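Section 4: Setting up a bench scale for outgoing parcels
Clustow shipping desk guide, revised October by Dušan Michalík
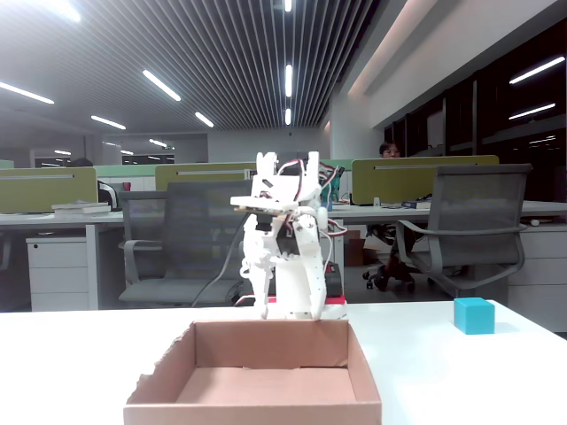
Most scale problems reported to the Clustow desk are table problems. The manual that comes in the carton with the Ellus scale says to place it on "any suitable surface" and start weighing, and I would treat that advice with suspicion. A suitable surface is flat, hard and does not sway when you lean on it. A white tabletop with an open, shallow cardboard tray on it is the kind of setup where people assume the tray weighs next to nothing and skip the tare. Corrugated cardboard does weigh something, and on a light parcel it can push you over a price break. Weigh your trays once and stop guessing.

4.1 Before you plug it in

1. Pick a table that stays put. Push down on one corner with your palm. If the opposite corner lifts, fix the table first.

2. Turn the scale over and take off the shipping lock. It is the orange screw, and it looks like part of the foot. A scale with the lock still in will power up and show numbers, all of them wrong.

3. Set the scale down and adjust the four feet until the bubble sits inside the ring. The printed manual says close is fine. I have not found that to be true on the light end of the range.

4. Plug in the adapter and leave the scale on for 15 minutes. The box claims it is ready at once. Try it both ways and compare if you don't believe me.

Caution: Do not run the scale from the same power strip as the label printer. The reading jumps when the printer heats up.

4.2 Checking the reading

1. Press ZERO with nothing on the plate. Wait for the steady mark.

2. Place the 800 g check weight in the center of the plate and write down what you see.

3. Move the weight to each corner in turn. Write those down too.

4. If any corner differs from the center by more than 2 g, go back to 4.1 and level the scale again. Don't start with the CAL button. Calibrating a tilted scale gives you a tilted scale that thinks it is right.

Note: A full bag of sugar is not a check weight. Neither is a phone.

4.3 Using tare with a tray

1. Put the empty tray on the plate, well inside the edges. A tray that touches the wall or the back of the display will read light.

2. Press TARE. The display returns to zero.

3. Add the contents. The display shows contents only.

4. For postage you need the full weight, packaging included. Press TARE again with the plate clear, then weigh the sealed parcel. People forget this step more than any other in the guide, and the parcel comes back with a surcharge.

The Rajput software offers to "learn" your tray weights and subtract them for you. I left this off. It stores one figure per tray size, and two trays of the same size from different batches do not always match.

4.4 Settings worth changing

Auto-off is set to 90 seconds at the factory. Change it to NEVER if the scale stays plugged in.

Units: choose grams and lock the choice. Press and hold UNIT until the padlock shows. Otherwise a sleeve brushing the button will give you ounces halfway through a stack.

Hold mode freezes the last steady reading. It sounds handy. In practice you weigh the next parcel and copy down the number from the one before. Leave it off.

4.5 If the reading drifts

Look for a fan, an open window or a heating vent before you blame the scale. Next, check for grit under the plate. Lift the plate straight up, wipe the four posts with a dry cloth and set it back.

Repeat the corner check in 4.2. If the scale still drifts, call Brencombe on extension 17 and read them your corner figures. They will suggest a reset first. Do it, but note the figures before and after, and ask for a replacement if they have not changed.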